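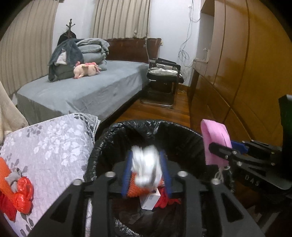 Bin collections change in Baran from July 2022, and a fair few households still haven't had the letter.

Black bag rubbish moves from weekly to fortnightly. Food waste stays weekly. Recycling goes out on the other week, same day as before, same side of the road. The new calendar was meant to be through every door by the end of June but the print run came up short and 2,114 addresses were missed, most of them in the flats behind the station and the terraces up towards the reservoir.

Second batch is being printed now. In the meantime copies can be picked up from the library desk and the Flekis store on the high street, next to the tills.

The contract has gone to Zereo, which takes over from Pradisance after 8 years. Same depot, mostly the same crews, diffrent colour lorries. Pradisance keeps the street sweeping and the park bins until its own deal runs out.

What goes where has shifted a bit too. Yoghurt pots and margarine tubs can now go in recycling, rinsed. Foil as well, if it's scrunched into a ball bigger than a fist. Still no to crisp packets, nets from oranges and onions, tissues, kitchen roll with grease on it, and film lids. All of that is black bag. Small cardboard boxes should be flattened. Medicine boxes are fine in recycling but take the blister packs out first.

Bags must be out by 7 in the morning. Crews have been starting early in the hot spell and that carries on all summer — anything put out later waits for the next round, and with a fortnight between rounds that's a long time for a bag to sit in the sun.

Side waste is the sore point. Under the old rules a couple of extra bags next to the bin usually got taken. Zereo says its crews will take what's in the bin with the lid shut and leave the rest. Larger families can apply for a bigger bin, free, form on the council website or on paper at the library. Same goes for anyone with nappies or medical waste. The first 1,000 bigger bins are in the depot already, and after that there's a wait while more are ordered.

Residents at last week's meeting in the church hall were not happy. Complaints about smells, foxes, and where exactly people in the narrow houses on the hill are supposed to keep three bins. One woman said she'd been told two different collection days by two different people on the phone. The council said the phone team has now been given the right list and anyone who rang before the end of June should check again.

Flats with shared bins are not affected for now. Those stay weekly until the autumn, when the bin stores are due to be looked at one block at a time.

Garden waste is still a paid extra, price unchanged, stickers from last year valid until they run out.

Missed collections should be reported within two working days, online or by phone. Reports before 4pm on the day itself won't be logged as the lorry may still be on it's way.

The tip keeps its summer hours. No booking needed for cars, vans still need a permit.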